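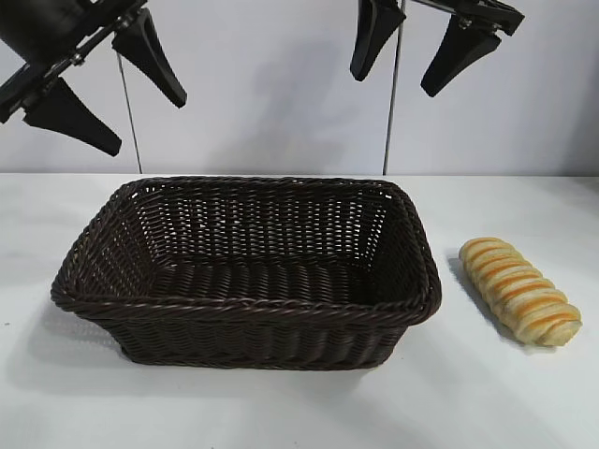 Bread-to-basket station, both grippers open, basket empty, one roll on the table to the right.

Tracing a gripper that reports "closed" before it has closed

This page covers a fault we chased on the two-arm bread cell in April. The right gripper would start toward a roll, stop partway, and report a good grip. The arm then lifted, moved over the basket, and opened on nothing. The log showed a clean cycle every time. Out of 76 cycles run on a Monday, 18 ended this way with no alarm raised.

The steps assume a Vrettos controller and Drerier grippers with position and motor current feedback. Other hardware will use different names for the same signals.

Before you start

Put the cell in manual mode and cut motion power to both arms. Lock the switch. The left gripper shares workspace with the right one over the basket, and it must be locked out even if it has shown no fault. Keep hands away from the fingers until the controller reads zero current on both channels. A finger that has stopped early may still be under load and can finish its stroke when the drive resets.

Step 1. Pull the log

Export the cycle log and plot finger position against motor current for the right gripper. On a good grip the position falls steadily and the current stays low until contact. On our bad cycles the current spiked while the fingers were still well open. The controller took the spike for contact.

Step 2. Check what counts as a grip

Open the grip settings in Sunderow and find the contact rule. Ours read current only. Any resistance, wherever it occurred in the stroke, passed as a grip. This is the default after a firmware update, and our older rule had been overwritten. Rogério Coutinho found it by comparing the settings file with the previous backup.

Step 3. Find the source of the resistance

Correcting the rule will stop the false report but leaves the cause in place. With power still off, release the drive coupling and move the fingers by hand through the full stroke. Do this slowly, several times. Note the position of any stiff spot and compare it with the current spike from step 1.

Ours matched. The slide had crumbs packed into the grease. Clean it with a dry brush first, then a lint-free cloth, and apply fresh grease sparingly. Do not use compressed air - it drives debris further into the slide.

Step 4. Add a position window

Set the contact rule to require both conditions: current above threshold, and finger position inside the range expected for the part. Measure several rolls across the ridges and across the grooves, and set the window to cover both. If current rises outside the window, the controller should stop the arm and raise an alarm. A retry is not suitable here. It can hide a worsening slide for weeks.

Step 5. Test

Restore power and run at 20 percent speed with the basket in place and no roll. The cycle must end in an alarm. If it reports a grip, go back to step 4. Then test with one roll, then at full speed.

Beatrice Odera also ran the left gripper through steps 1 to 4. Its slide was clean, but its contact rule had been overwritten too.

After the repair

The alarm code for an early current rise is 2699. Log each one with the finger position. Two at the same position within a shift means the slide needs cleaning again. The slide cover from Jakden is on order and has not been tested on this cell.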